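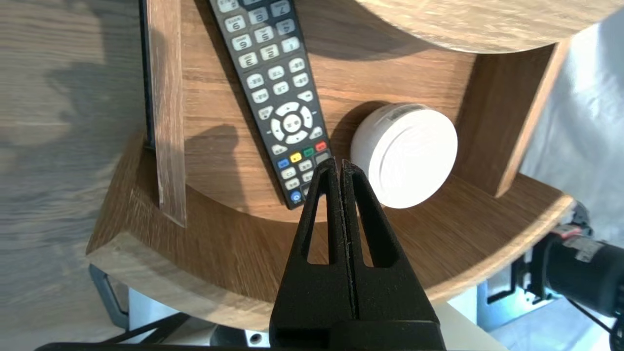 Nevel open day, who went?

mudlark_206
Went up to the open day in November. They had the arms sorting household stuff on shelves, remotes and so on. I stayed for two rounds of 16 items each. First round it put away 14, second round all 16. Slow, but I liked it. Anybody else there?

tinplate
I was there in the morning. Slow is right. I timed one pick at around 40 seconds. My kid could clear that shelf before the arm got lined up.

mudlark_206
Sure, but your kid won't do it for eight hours.

tinplate
Neither will that arm. They stopped it twice while I was standing there and a guy had to restart the program.

Surkness
Restarts are normal at a demo. What bothered me was the curved shelf. Who has one of those at home? I asked and was told they picked it because straight edges were too easy. I'd still like to see a regular bookcase.

gearbox_adams
I disagree. A long flat thing like a remote, lying at an angle with something round next to it, is a fair test. You have two thin fingers and not much room to get them down on either side. We run pickers at work and they would knock the other piece over.

Surkness
OK, but your pickers are on a line doing the same box all day. Different job.

gearbox_adams
True.

brudov_fan
Was the parking any better this year? Last time I walked from the far lot.

mudlark_206
No. Same lot. Get there before 10.

tinplate
And bring lunch. The coffee cart was out of everything by noon.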